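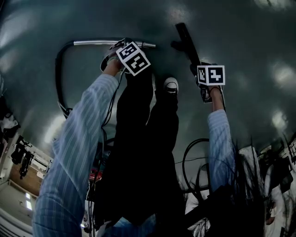 Re: [house-list] Vacuum hose, rugs and the moths on the second floor

From: Petronella Mokoena
To: the Wurthorpe house list

Dear all,

I read the message of Themba two times and I want to answer it properly, so I am sorry for the length. I keep his text below with the > marks and I write between.

> Themba Naidoo wrote on Thursday:
> We have clothes moths again in 2 apartments on our
> side, and I think also in the hallway closet. Last
> year we put out the paper traps and I believed it
> was finished. Now there are holes in a wool coat
> and in the small rug by the door. Does anyone know
> if the traps are enough, or must we pay for a
> treatment?

The traps are not enough. I worked for many years in the textile store of the museum in Motitton, and there we used the same kind of sticky trap. The trap has the smell of the female, so only the males come to it. The females stay in the wool and lay their eggs, and the holes are made by the larvae, which have no interest in the trap at all. What the trap gives you is information. If you write down each week which trap has moths, after a month you know which closet is the bad one. Please put a date on the trap with a pen, because the smell becomes weak after some months and then an empty trap means nothing.

> I also vacuumed everything, twice.

This is good, but I would like to ask where. Most people vacuum the middle of the room, and the larvae like dark places where nobody walks. In my own apartment I found them in these places:

– under the heavy bookcase, where there was a line of dust and cat hair
– along the edge of the carpet, between the carpet and the wall
– inside the piano, in the felt (this was the worst)
– in a bag of old socks that I kept for polishing shoes

Take off the wide head and use the narrow one for the edges. Go slowly. When you finish, close the bag with tape and carry it outside to the trash on the same day. If your vacuum has no bag, empty the container outside and wash it. Then do it again the next week and the week after that. The eggs are very small and they stick to the threads, so one cleaning does not take all of them.

> My wife wants to put the sweaters in the freezer.
> Is this a story or does it work?

It works, if the freezer is cold enough and you are patient. Put the sweater in a plastic bag, press out the air and close it well. Leave it in the freezer for two weeks. After that, let it become warm again while it is still closed in the bag – if you open it too early, the water from the air goes into the wool. In the museum we did it in this way with many objects, with a colder freezer and a shorter time. A home freezer that is opened ten times a day is not so cold as the number on the door says, so I prefer the long time.

For things that can be washed hot, wash them hot. We have the machine in the basement that goes to 60 degrees (Celsius, it is the old European one), and for cotton blankets and cushion covers this is enough. Please do not put wool in it. I did this with a cardigan of my sister and I do not want to speak about it more.

> Kagiso says cedar balls. I already bought some.

Kagiso, I am sorry, I know you like them. They smell nice. In a small box that closes well they maybe do something to the very young larvae when the wood is fresh, but in an open closet I never saw a difference. I would not throw them away, but I would not trust a coat to them.

About the old white mothballs, I ask everybody not to use them in the hallway closet. The smell goes under the doors, and Dineo Lekota has the baby.

> And the treatment? Who would we call?

I asked for a price from Moriarty, the company that came for the ants. For the hallway, the closet and the two apartments they want 345, and they come only if all the wool is out of the rooms or already cleaned. So the work that I describe above we must do in any case. Vusumuzi Mahlangu told me that in the house of his parents in Clesulport the family paid for the treatment and forgot one rug in the attic, and in the next summer it started again from there.

My proposal is the following. We clean well for four weeks, everybody in the same weeks. We put new traps and we look at them in July. If the traps in the hallway still catch moths, we call the company and share the cost. I can buy the traps, they are cheaper if I take a pack.

One more question from my side. Does somebody know what is in the two brown suitcases at the bottom of the hallway closet? They are locked, and they have a label with a name I cannot read. If there are wool clothes inside, all the rest is for nothing.

Themba, bring me the small rug if you want, I have space in my freezer until Thursday. It must be rolled, not folded.

With kind greetings,
Petronella
(second floor, left door)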